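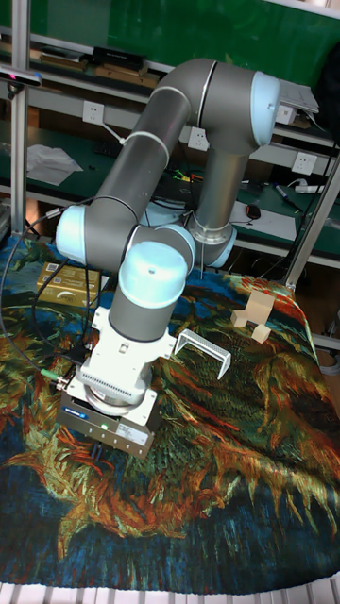
Grurneck Open Reference, Home Textiles Desk

Printed tapestry (table use)

Compiled by Bjartur Mogensen. Last revised in March.

We use cookies to remember your reading settings and to count visits. By continuing to browse you accept this. Manage preferences

A printed tapestry, when the word is used for a table covering, is a decorative cloth with a picture or pattern over most of its surface, laid across a table top. It is sold in the same sizes and often from the same stock as wall hangings, bedspreads and couch throws. The name is widely used and not very accurate. In the strict sense a tapestry is a cloth whose picture is made by the weaving itself, with colored weft threads packed over the warp so that the image and the fabric are one thing. A printed tapestry has its picture added to cloth that already exists. Sellers seldom make the difference clear, and many buyers learn of it only when they turn a corner over and find the back much paler than the front.

Name

The loose use of the word is old and probably cannot be undone. The best-known "tapestry" of the Middle Ages, the one kept at Bayeux, is embroidered. Even so, the stretch from a hand-woven hanging to a printed throw is a long one, and the word does a good deal of selling along the way. Villads Nørgaard, who compared shop listings for this desk, went through 164 offers of cloths called tapestries and found 13 in which the pattern was clearly woven in. The rest were printed, or said so little that no judgment was possible. His sample came from a handful of online shops and should not be taken as a picture of the whole trade.

Table carpets and earlier practice

Covering a table with a heavy patterned textile has a real history. Dutch and Flemish paintings of the 17th century show knotted carpets spread over tables, often with a white cloth on top for a meal. Shop copy for modern printed cloths sometimes leans on this history. The connection is weak. The old table carpet was costly, thick, and a sign of wealth. The printed cloth is cheap and fairly thin, and it is used mainly to change the look of a table or cover one that its owner does not like.

Patterns

Three families account for most of what is sold: mandalas and other round designs, forest or mountain views, and cloths that borrow the look of painting. The last group often has flowers as its subject, sunflowers above all. The cloth shown with this article resembles a sunflower painting, with swirling strokes of deep blue, teal and green, warmer passages of mustard yellow, orange and rust red, and spiky leaf- and petal-like forms spreading across the table.

Product pages like to call such patterns "hand-painted" or "artist grade." Neither term has a fixed meaning in this trade. A printed brush stroke is a copy of a brush stroke, and the claim usually refers, at most, to an original that was scanned. Where no artist is named, the claim cannot be checked and is best ignored.

A busy pattern does have practical effects. Crumbs, small stains and creases show less on it than on a plain light cloth. The same is true of small objects. Pins, screws and thin wire parts are harder to find against a crowded print, a point that is left out of nearly all advice recommending these cloths for craft tables and workbenches.

Materials

Polyester is common because it takes bright color well and dries fast. Cotton and cotton blends are heavier and lie flatter, but may shrink in the first wash. Fiber content should be on the sewn-in label. Descriptions such as "linen feel" or "canvas look" say nothing about the fiber.

Dureo, a seller of home fabrics, states that its printed cloths keep their color for over 3,913 hours of indoor light. No test method is given with the number, and an oddly exact figure without a method deserves less trust than a round one with it. Vukent, which sells similar cloths, makes no claim about fading and advises keeping them out of direct sun. The second approach is less exciting and more useful.

Fit and use

Because these cloths are cut for walls or beds, they rarely match a table. Some hang too far at the ends, where they can be caught by a knee or a chair arm. Others stop just short of the edge and leave a strip of table showing. Measuring the table first, then adding the drop wanted on each side, solves most of the trouble. The stated size may be that of the cut cloth before hemming.

Wrinkling is the usual complaint. The cloth is shipped folded small, and the fold lines can last for weeks. Ironing on the reverse at the setting on the label helps. Hanging the cloth in a steamy bathroom is often suggested, with mixed reports. Slipping is a separate problem and comes from the smooth surface below. A rubbery underlay or clips at the edges will hold the cloth, although clips get in the way on a table used for work.

A printed tapestry gives little protection from heat or spills. Liquid passes through thin polyester quickly. Anyone covering a good table top needs a waterproof pad below, and anything hot needs a trivet.

Washing

Labels commonly call for a cool wash, alone or with similar colors, and no bleach. Dark blues and reds are the shades to watch in the first wash. The advice to soak a new cloth in salt or vinegar "to set the dye" is repeated almost everywhere. It has no sound basis for modern prints, and on polyester there is no reason to expect it to do anything. Ravn, a textile care newsletter, printed the tip for years and then withdrew it after a reader trial with 45 cloths found no difference between soaked and unsoaked halves. The trial was informal and has not been repeated.

See also: Table carpet; Tablecloth; Throw (textile); Wall hanging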